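**Husum line for a first endurance mare?**

**tanard_lass**
I've been offered a four year old mare by Tzanetos, out of a Husum dam, and I am SO tempted! She floats over the ground at the trot. My plan is to bring her on slowly for endurance, with a bit of in-hand showing in January to keep her brain busy. Has anyone had one of that family?

**greycob123**
Yes, my gelding goes back to Husum on both sides and he's a joy. Forward, kind, never turns down a hill! They do mature late though. I'd leave the showing alone until she's 6.

**tanard_lass**
Six! I only meant a quiet local class. Off to read her papers again at the table with a big mug of tea. 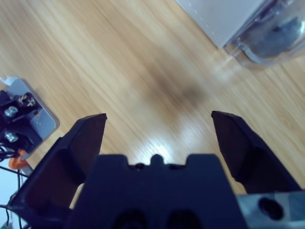
*Table top, with the light shining on the wood*

**Trakura_Fan**
Have to disagree with greycob. A short day out at four did mine the world of good, and she came home far braver (she still shouts at every lorry, mind). It's the long rides I'd hold back on. What are they asking for her?

**tanard_lass**
2000, with her rug and headcollar. Seems very fair for how she's bred?

**greycob123**
Fair if she vets well. Get the feet looked at, mine needed careful trimming for years. And I still say wait, but do go and sit on her, you'll love that walk!

**tanard_lass**
Booked the vet for her! Will report back.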